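Zakamus two-arm home robot: planning the purchase

Hi, and welcome to the Zakamus page! I look after equipment sales at Prorutden, and I also do most of the phone calls, so what follows is pretty much what I'd tell you if you rang me up and said "we want a robot for household work, what do we budget for?" Grab a coffee, it takes a few minutes.

First thing, please don't start with the arm. Everybody starts with the arm! Start with the door you want it to go through and the floor you want it to stand on, and then work up. Zakamus is a two-arm machine with a white body and a gripper on each arm, and most of the money questions people send me (do I need the long forearm, do I need both grippers, can I add the second one later) get a lot easier once you've tried the thing in a room. So every quote we send includes a simulated room session. You tell us what kind of rooms you have, we build something close, and you drive the robot in it before you've paid for any hardware.

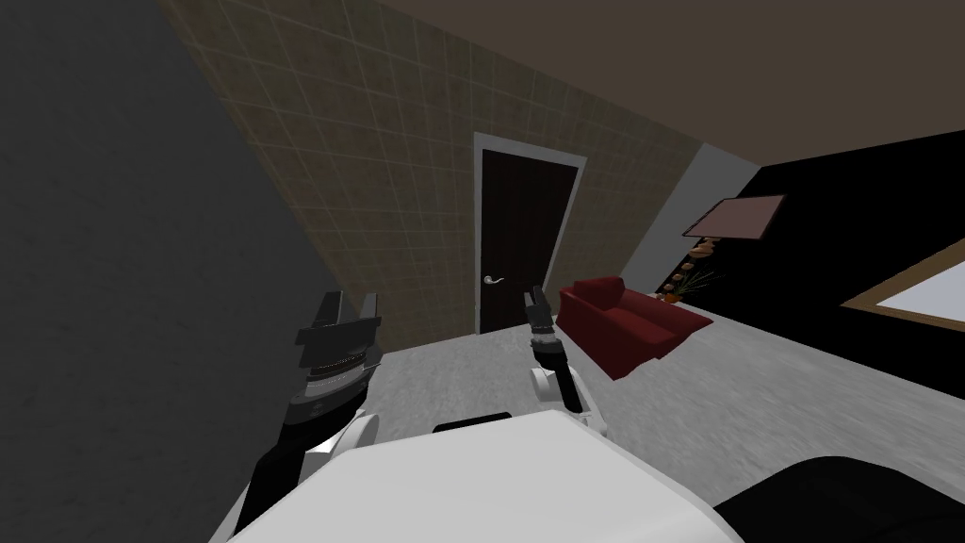
Zakamus in the simulated living room, both arms forward, closed door and sofa ahead.

I'm very fond of that living room. It has a lever handle on the door, which I always ask people to try for, and there's a sofa and a floor lamp to steer clear of. If your own place has round knobs, say so on the form, because that changes which fingers I'd put on your quote. Carpet is worth mentioning too, and so are thresholds and stairs.

Now, what's in the box and what isn't. The base package is the body, two arms, two grippers, the charging dock and the simulator license. The license runs for 26 months from the day we ship and you can put it on as many computers as you like. Not in the box: spare fingers, the long forearm, the service plan and delivery. I list those separately on every quote so you can strike out whatever you don't want (go ahead, I won't be offended).

Lead time is 13 weeks for the base package. If you add the long forearm, plan on longer, and ask me for the current figure before you promise anything to your boss. We close for two weeks in July and the factory does too, so orders that come in right before then sit in the queue a while.

A word on grippers, my favorite subject. The standard one is a plain parallel-jaw type, two fingers that open and close toward each other. People look at it and ask for something with more fingers. I used to say sure! These days I ask them to spend an afternoon in the simulator with the plain one first, and a good half of them keep it and put the savings toward a service plan. Tímea Fodor at Cenalell did just that, and she's ordered a second robot with the same fingers.
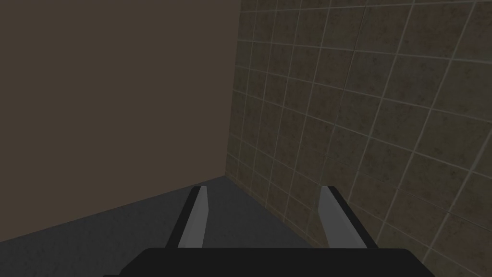

Magdolna Boros

You get this view in the simulator whenever you switch to the gripper camera, and I'd suggest spending real time in it. Room corners are a good place to practice. Drive up to one, open the jaws, look at how much of the wall and floor you can still see past the fingers, then back out and do it again from the other side. The pale pads on the inner faces are the parts you'll be replacing on the real robot, so put a spare set in the budget from day one. They come in packs and the pack is cheaper than two singles.

Things to send me with your request:

Door widths, and the type of handle
Floor covering in each room
The lowest and highest shelf you want reached
Whether you have a power outlet near where the dock would go
Who'll be doing the driving, and if they've used a simulator before

Payment is 45 percent with the order and the rest when we ship. Schools and public labs can pay on delivery, just attach the purchase order. Leasing goes through Erdős and they set their own terms, so I can introduce you but I can't quote for them. Quotes from us are good for 64 days.

For technical questions before you buy, write to Attila Bodnár. He answers in the mornings, mostly before 10, and he likes drawings of floor plans, even terrible ones on the back of an envelope. For anything to do with price, dates or paperwork, ask for me, and if you get my voicemail do leave a message with the room type and your number and I'll call you back!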